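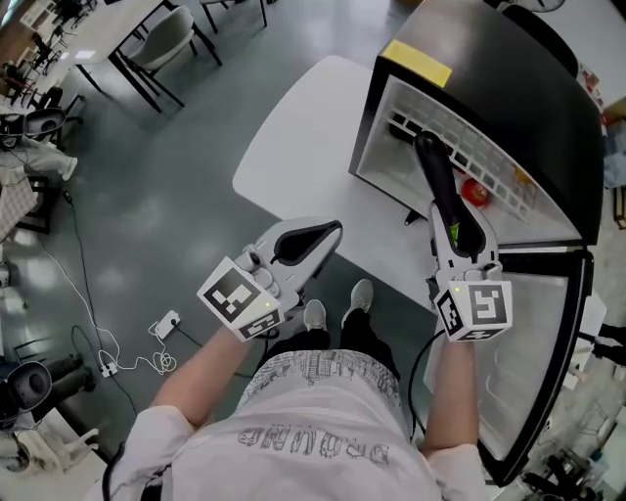
Themis Tsakiris asked, after reading the last report, whether demonstrations collected with hand-held grippers would ever transfer to the arm well enough to justify dropping teleoperation. The short answer for this period is yes for open shelves and not yet for enclosed spaces such as a refrigerator. The rest of this report gives the numbers and what we plan to do about the second part.

Nilora project, work package 2: progress to the end of June

Data collection

We now have 2461 usable demonstrations, all recorded with the paired hand-held grippers. Each gripper carries a marker cube, and its position is worked out from the tags on the cube as seen from the head camera. The operator works standing, with the fridge on a table. The tasks recorded so far are taking a piece of fruit off a shelf, putting one back, and moving an item from one hand to the other.

A further 162 recordings were thrown out. Most of these failed for the same reason: the tags on the reaching hand dropped out of view once the gripper went past the front of the shelf. Darmawan Hartono wrote a check that flags this right after each take, so the operator can repeat it on the spot. Before that, we only found out at the end of the day.

Training and results

Rowena Dimaculangan trained one policy on the full set and one on the open-shelf takes only. Both were run on the arm in the Bisley lab, 50 trials each per task. On the open shelf, the policy trained on the full set completed 42 of 50 picks. Inside the fridge it did much worse, and we don't want to report a figure until the camera mount on the arm has been fixed in place, as it was moved between sessions.

The failures we watched were mostly of one kind. The arm reached the right object but came in too high and touched the rack above it. Human operators tilt the wrist on the way in, and the policy copies this late or only in part. Baptiste Tanguy thinks the tilt is being smoothed out when the tag positions are filtered -- he is rerunning the filter with a shorter window.

Delays and spending

The second pair of grippers from Rolland came three weeks late. Spending on equipment is under plan for that reason and will catch up next quarter. Staff costs are on plan.

Next period

We will retrain with the new filter settings and repeat the fridge trials with the mount fixed. Spyros Gavalas will start recording door opening as a separate task; up to now every fridge take has begun with the door open. The comparison with teleoperated data moves to the next report.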